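Tollitz cell notebook, July
Bin picking, rules for the cell. Started 15:40

Today I rewrote the cell rules, because the old sheet was from the Kukel trial and half of it did not fit any more. Please read before you run anything and write your remarks under mine.

1. Speed. Jogging by hand stays at 40 mm/s as soon as the fingers are below the rim of the bin. Before, we had 117 and I think this is too fast near the walls.
2. Bin position. The bin must sit on the tape marks and the clamp must be closed before the first pick. If you move the bin, calibrate again – also when it was only a little.
3. Cables. Look at the cable bundle over the full wrist rotation at the start of each shift. The loop at the wrist must never touch the rim.
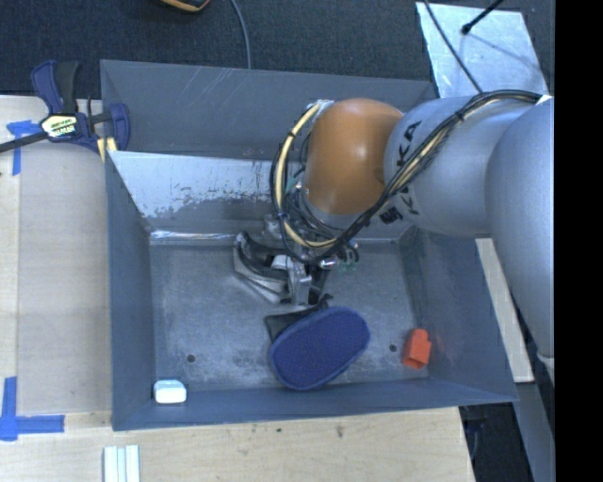 4. Corners. Objects lying against the near wall or in a corner are picked only with the slow approach, and the finger keeps 15 mm from the wall. Kristiansen wants a smaller distance. I wrote no for now, we can discuss when we have force limits that I trust.
5. Soft items. No retry at the same point more than two times. After this, stop and log it as failed.
6. Reaching in. Only with the arm stopped and the enable switch released. A paused program does not count as stopped.

Log so far: 171 picks under the old rules, not comparable with what comes next, so I start a new file.

Open: Deditz still has to send the stopping distances for the heavier gripper. Until then rule 1 is valid for both grippers. Spare clamp pads to order.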